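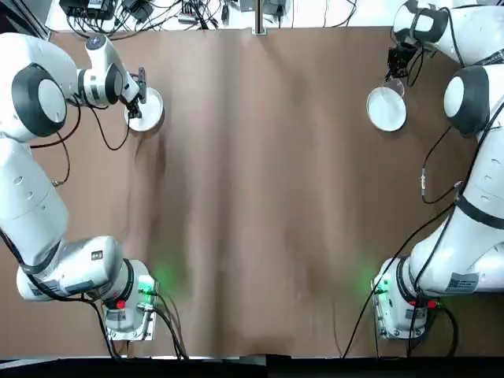 Brown paper on a long table, with round white dishes

Brown paper instead of tablecloths for a big family dinner – will I regret it?

posted by lemonbar_lady in Parties & Hosting

Hi all! I'm doing a graduation dinner for my niece in June and I've talked myself into covering the tables with brown paper. I love how it looks with plain white dishes, and I do not love washing and ironing tablecloths (I own exactly one that fits anything longer than a card table, and it has a gravy stain from before I was married). It'll be in the hall at Ondthorpe, the one behind the library, where they have those long folding tables that have seen some things.

I already bought the paper. Grewal, the restaurant supply place out on the county road, had big rolls on sale and I got carried away. Now I've got it in the trunk of my car and I'm having second thoughts, so help me out.

My sister says it'll look like we're about to paint the place. My mother says it'll soak through the minute someone sets down a pitcher of iced tea. My niece says she doesn't care as long as there's cake, bless her.

Things I'm wondering about: how do you keep it flat when it's been on a roll and wants to curl right back up? Do you let it hang over the sides like a cloth or cut it off at the edge? Does grease come through to the table? We're doing baked ziti and a big pan of roasted chicken, plus salad and bread, so it's not exactly a dry meal. And has anybody let people write on it? I thought it might be cute to put crayons out but I don't want it to feel like a kids' menu.

I did a tiny practice run on my kitchen table and it looked okay, except that it kept rolling up at one end and knocked over the salt. Also the cat got in it. Any advice appreciated, I'm too far in to take the paper back (I lost the receipt).

oldhallkitchen
marked as most helpful

You'll be fine! I've set up more suppers on brown paper than I can remember, for church stuff and two weddings and a retirement party where the guest of honor never showed up. I like it better than cloth for anything with red sauce.

The curling first. Cut your pieces the night before, then roll each one up the opposite way from how it came, snug, and put a rubber band around it. Leave it like that overnight. In the morning it'll still have a little wave to it but nothing like what you had in your kitchen. If it's really stubborn, put it on the table with the curl facing down so the ends tuck under and don't flip up at people.

For taping, go underneath. Pull the paper over the short end, fold it under the table and tape it there with painter's tape. Then walk down to the other end, pull it snug (not drum tight, it'll rip when somebody leans on it) and do the same. I used to tape the top edges and it looked like a mailing table at the post office. The one time I used packing tape I spent the whole next morning scraping gunk off with a butter knife, and the hall people were not pleased with me.

On the overhang, I let the short ends hang down a bit and trim the long sides even with the table. Paper doesn't drape. If it sticks out over people's laps it crackles every time they move and then some uncle gets his belt buckle on it and rips it halfway down. If you hate seeing the table legs, put a cheap cloth or an old flat sheet under the paper and let THAT hang down. It looks nice, sort of layered, and you can use stained ones. Your gravy tablecloth would finally have a job.

The sheet helps with the grease, too. Plain brown paper is going to soak things up, that's just what it does. A drip of sauce sits there looking like a drip of sauce, but butter or chicken grease goes dark and spreads. I put trivets or folded dish towels under anything hot and greasy, and I use a plain rimmed tray for the pitchers so the sweat doesn't go straight into the paper. Wet paper tears when you slide a dish across it. Tell your people to lift, don't slide. They won't listen, but you'll have told them.

Keep extra paper cut! I always make a couple of shorter patches. If something goes over badly, you blot it, lay a patch across the whole width of the table like a runner, and it looks like you meant it. I've had people compliment me on the runner.

As for crayons, I'd do pencils or thin black markers at a dinner for a graduate. Write a question in the middle of each table, like "best advice you ever ignored" or "where will she be in ten years," and leave the pens in a glass. Test your markers on a scrap with something underneath it first, some of them go right through. We had a table at the retirement party that said HAPPY REIREMENT in mirror ghost letters for a good long while.

One more thing, save the good part! Before you wad it all up, cut out the bits people wrote on. My cousin has hers in a frame in the hallway, chicken spot and all.

Oh, and candles. Use the battery kind or put real ones in deep glass jars. Paper's paper.

beansandcornbread

I'm going to be the grump. I did brown paper for our block dinner last year and I wouldn't do it again outdoors for any money. I know yours is inside, but do you have the big doors open in that hall? Because it was lovely for the first course and then the breeze got underneath and the whole thing went up like a sail, forks and all. If the doors are going to be open, tape along the sides too, not only at the ends. Those little metal clips for picnic cloths are no good with paper, they chew it up.

Also measure before you cut. I eyeballed mine and ended up with 3 tables covered and 2 that were short by the length of my arm, and of course I'd used up the roll. I patched them with grocery bags turned inside out. Nobody noticed but me, but I stared at those bags all night long.

And check the width of your roll against the width of the tables. If it's narrower you can either run two strips and overlap them down the middle (put your platters over the seam) or go with one strip and let the table show on both sides. With beat-up folding tables I'd overlap. A strip down the middle of a scratched table only makes you look at the scratches.

What I'd really do is get some of that coated paper. Hokirus makes one with a shiny underside and it holds up to a wet glass much better. It costs more than plain and you can't put it in with the recycling, so there's that. But you've bought yours already so never mind me.

I will say cleanup was wonderful. Scrape, roll, bag, done. I was home in my slippers while my husband was still talking to people in the street.

dottie_b93

Do NOT use a hot iron on it to get the curl out!! My mother-in-law does this with tissue paper for gifts so I tried it on the brown stuff. It sort of works if the iron's on low and there's no steam, but it takes forever and I scorched a nice brown triangle right in the middle of the head table. Put a bread basket over it. So yeah, roll it backward like the other person said.

My two cents on the look is that it needs some green. We did just paper and white dishes at my son's thing and it was a little bare till my neighbor came over with an armload of rosemary and we laid it down the middle. Smelled great too. You don't need flowers, any old herb or branch will do if it's clean. Shake the branches out first, outside. Ask me how I know. (Ants.)

Somebody told me you could spray it with Itosance fabric guard so it wouldn't soak stuff up. I wouldn't put that anywhere food's going to be, and the can didn't say a thing about paper.

lemonbar_lady (original poster)

You are all wonderful, thank you! I cut my pieces tonight and they're rolled backward with rubber bands on and locked in the spare room away from the cat. I measured first, beansandcornbread, and good thing I did, my roll is narrower than the tables so I'll be overlapping.

Going with the old sheets underneath. I've got a pale blue one and a couple of white ones and I think they'll be okay together. My sister's still on about the painting but she's offered to bring rosemary from her yard, so I'm taking that as a yes.

Didn't think of the doors at all. They'll be open if it's hot, so I'm buying more painter's tape tomorrow. Does the green kind hold any better than the blue, or is that just the store trying to get another dollar out of me?

oldhallkitchen

Same difference for this, get whichever's cheaper. Just don't leave it on the table overnight.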